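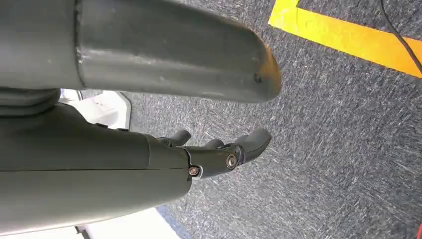

Wrist camera view, gripper over the carpet.

Pinesar Robotics Club: Getting a Hand to File a Card

Every club demo says sorting is easy. I don't buy it, and after 50 tries you won't either. Do it in this order.

1. Check the pivot bolts on the gripper before power-up. The Skustau guide skips this.
2. Keep cables off the yellow tape.
3. Open the fingers and close them again, slowly. If one lags, stop there. 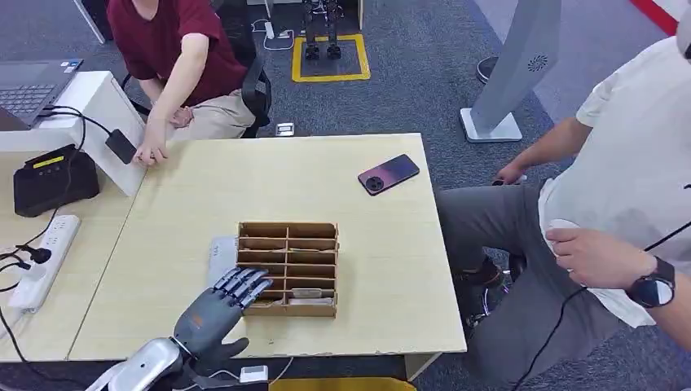 Filed under: Student Projects / Hands

4. Set the cardboard organizer on the table and bring the fingertips up to its near corner. Save that pose.
5. Start with one card in a low slot. Leave the rest for later.
6. Run it 16 times and write down every miss – the dull ones too.

Dede Sarpong thinks the Plukex presets save time. Maybe. I'd want to see her miss log first.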